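4.2 What people told us about their kitchen and dining tables

By the time we reached the third round of visits in Stosham, we had grown used to being sat down at the table before anyone would answer a single question, and we came to be very glad of it. The survey form had gone out to 1,999 addresses and asked, rather stiffly, which piece of furniture the household would be "least willing to replace." Almost 100 people wrote long replies in the margin, and a good many of those were about tables. Omoregie and Teuber had warned us to expect this in their earlier work on Tavovbridge – they found that a table is often kept through several moves, even when it no longer fits the room – and our own households bore them out very warmly indeed.

Dark finishes came up again and again. One woman told us she had oiled hers every July for as long as she had owned it, and that she could still find the place where her brother did his homework. Others were less careful and just as fond (one family had never used a coaster in their lives, and were proud of it).

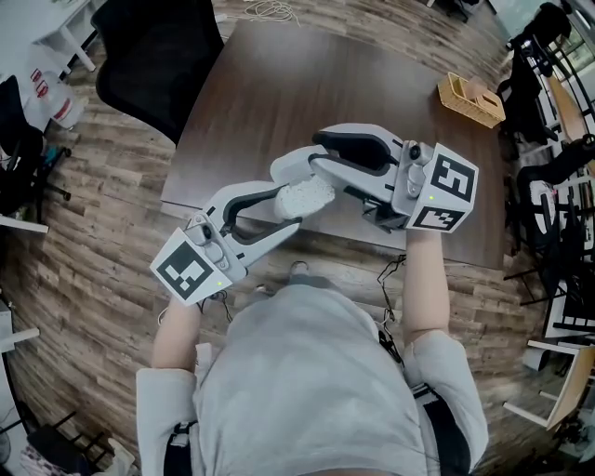
Figure 3. A dark brown wooden table of the kind discussed in Section 4.2.

Age alone did not explain these feelings. Of the 7 households we visited twice, 3 had bought their tables new, and they spoke of them in much the same way as those who had inherited theirs. Tsao's idea of "settled use" is helpful to us at this point, as it puts the weight on daily habit – meals, bills, sewing, long talks after supper – and leaves the question of price to one side. We return to price in Section 5, together with the replies from Jastell.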